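Seven months in, the team leader at Herath's glassware returns bench still grins when she talks about the robot arm. "I used to go home with sore wrists," she says. "Now it does the lifting and I do the looking - and the looking is the bit I love!"

Four people work the bench, same as before. Three have learnt to set up the gripper themselves, and the fourth starts in March 2025. "We argue about grip settings over lunch," she says. "Tumblers are lovely to teach. Stemmed glasses take more patience." 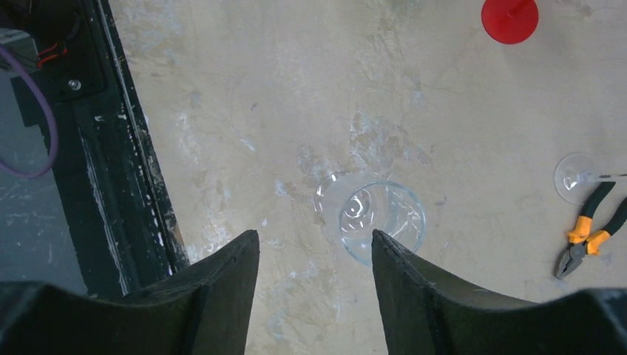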